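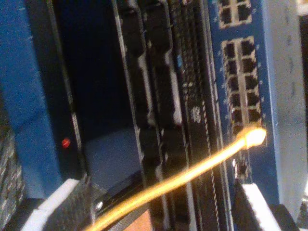
A little red light on a blue panel. Your body has signals of its own!

Why Do You Get a Fever?
By Hưng La
9/17/20

You wake up and something feels off. Your cheeks are hot, your arms ache, and even though you're under two blankets you can't stop shivering. A grown-up puts a hand on your forehead, goes to find the thermometer, and a minute later says the word: fever.

It feels terrible. But a fever is also one of the most amazing things your body can do, and you don't even have to think about it!

Your built-in thermostat

Maybe your home has a thermostat on the wall. You set it to a temperature, and when the rooms get too chilly, the heat comes on. Your brain has a thermostat too. It's a small part deep inside called the hypothalamus (say it like this: hi-po-THAL-uh-muss). It's only the size of an almond, and it works all day and all night.

Most of the time, the hypothalamus keeps you close to 98.6 degrees Fahrenheit. Everybody is a little different, and you're usually a bit cooler early in the morning than you are in the evening. When you run around and warm up, your brain tells your skin to sweat. When you're out in the snow in January, it tells your muscles to shiver, and all that wiggling makes heat.

So what changes when you're sick?

Here come the germs

Germs are living things or tiny particles so small you need a microscope to see them. Plenty of them are harmless, and some even help you digest your lunch. Others, like certain viruses and bacteria, can make you ill if they get into your body and start making copies of themselves.

Luckily, you have white blood cells on patrol. These cells travel through your blood and look for things that don't belong. When they find a troublemaker, they attack it, and they also send out chemical messages. The messages travel in your blood, and they lead to a change in your hypothalamus: it turns the thermostat up!
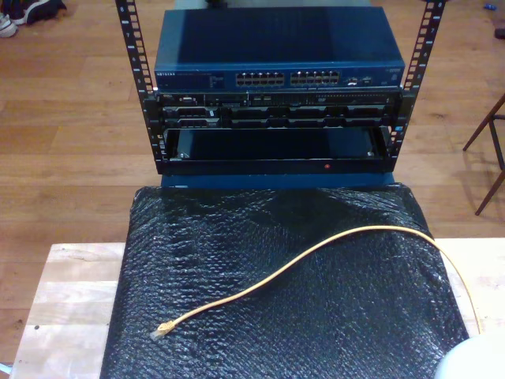
A network switch on top of a server. Computers send messages with electricity, and your white blood cells send theirs with chemicals.

Why you shiver when you're hot

This is the part that puzzles almost everyone. If your body is hot, why do you feel so cold?

Think about the thermostat again. Your brain has just picked a new, higher number, and your body hasn't reached it yet. Compared with that new number, you really are too cold! So your muscles shiver, the blood vessels in your skin squeeze narrower to hold in heat, and you reach for another blanket. Later on, when the thermostat goes back down, you're suddenly too warm. You kick off the covers and start to sweat. Grown-ups say the fever has "broken."

What's the heat for?

Many germs grow best at your regular temperature. Turn up the heat and some of them slow down. At the same time, parts of your immune system (that's the whole germ-fighting team) work faster when you're warm. Scientists are still finding out exactly how much a fever helps, and it's a great question to be working on.

We aren't the only ones, either. Dogs, cats and horses get fevers. Even some lizards do it in their own way: a lizard can't heat itself from the inside like you can, so a sick one may go and lie somewhere sunny for longer than usual. Isn't that clever? 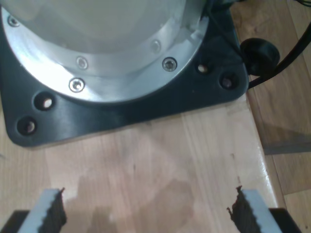
People have wondered about fevers for a very long time. Doctors in ancient Greece were writing about them more than 2,000 years ago, but they had no thermometers, so they had to judge by touch. Early thermometers for patients were long and awfully slow. Imagine holding still for 20 minutes just to have your temperature taken! A good digital one can now do the job in seconds.

What to do if you have a fever

Tell a grown-up right away. They can take your temperature and decide what to do next. Doctors usually call it a fever when the thermometer reads 100.4 degrees or higher.

Drink plenty. You lose water when you sweat, and small sips are fine if your stomach feels funny.

Rest as much as you like. Fighting germs takes a lot of energy.

Wear something light, and keep one blanket nearby for the shivers.

Never take medicine by yourself. A grown-up has to choose the right kind and the right amount for your size.

Grown-ups should call the doctor if a fever is very high, lasts for days, or comes with a stiff neck, trouble breathing or a rash. Babies under 3 months old with a fever need a doctor's help right away.

Words to know

Hypothalamus: the part of your brain that controls your temperature.

Immune system: all the cells and body parts that work together to fight germs.

White blood cells: cells in your blood that find and attack germs.

Try it!

With a grown-up's help, take your temperature when you're well, once after breakfast and once before bed. Write down both numbers for a few days. Are they the same?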